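Dalell Center Opens Its Doors for Afternoon of Hand-Held Gripper Demonstrations

BAVHAM – The Dalell Center for Assistive Automation welcomed residents, students and health care staff on Wednesday for its April open day, the second the center has held since moving to Bavham from its former offices in Prekley.

The program began at 1 p.m. with remarks from the center's director, Birutė Mets, and continued until early evening. Guests attended short talks, watched staff at work and were invited to try the center's hand-held grippers under supervision. Visitors were admitted to the demonstration area in groups of 32, with a staff member assigned to each station.

The open day centered on the Household Handling Project, which studies how people pick up, turn and put down ordinary items at home. Participants carry out these tasks with grippers held in the hand, and the recorded movements are used to teach robot arms to do the same work. The project has collected 3,353 recordings to date. Most were made in private homes, where furniture, lighting and floor space differ from one address to the next.

"A robot that will be useful to an older adult has to manage in a room that was arranged for that person," Mets told guests in her opening remarks. "For this reason we have asked families to let us work in their homes, and we are grateful to every household that has agreed."

Project lead Nithin D'Souza gave the main presentation of the afternoon, on the handling of medicine packaging. He explained that boxes of this type are light and easily crushed, and that a grip suited to a jar or a bottle can bend the cardboard or cause the box to turn between the jaws. The finger pads must hold the sides firmly enough to lift the box while leaving its shape unchanged.

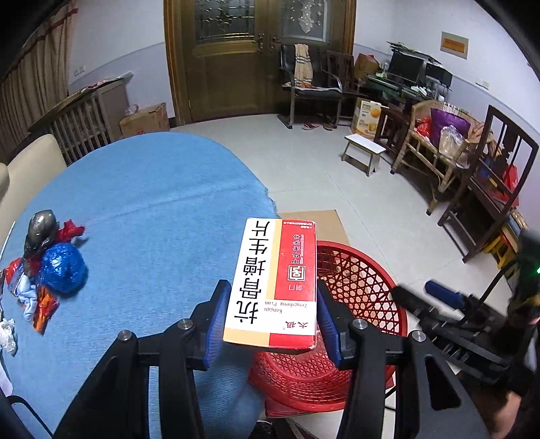 A box of Kanggu Zengsheng Pian tablets held between the blue finger pads of a hand-held gripper during household handling work. Photo: Dalell Center

D'Souza also spoke about labels. Packages are often picked up upside down or back to front, and the project records them in whatever position they happen to be held. Printing in several languages is included, in keeping with the range of products found in the homes of participating families.

Following the talk, guests took turns at the practice tables. Yesenia Cárdenas, who coordinates training at the center, showed visitors how to close the jaws slowly and how to bring an item to rest before letting go. Each guest was given 5 minutes with the equipment. Nursing students from Ramanauskas College then completed a longer exercise in pairs, passing small packages from one gripper to another and placing them in a tray.

Cárdenas said the students' comments would be used in preparing the next edition of the center's participant handbook. Several asked for clearer guidance on wrist position, and others requested a smaller handle. Both points will be reviewed by the equipment group before the summer session.

In the final part of the program, engineer Ott Zariņš answered questions from the audience on privacy and the storage of recordings. He stated that participating families may view all material made in their homes before it is added to the project collection, and that they may ask for any part of it to be removed. Names and addresses are kept separately from the recordings. Written information on these procedures was available at the registration desk and may also be requested from the center by mail.

The center thanks Ramanauskas College for its assistance with registration and seating, and the city of Bavham for the use of the adjoining parking lot.

Households in Bavham and Prekley that wish to take part in the project may contact Gunārs Mets in the community office, weekdays from 9 a.m. to 4 p.m. Sessions are held by appointment and last 2 hours. No previous experience with the equipment is required.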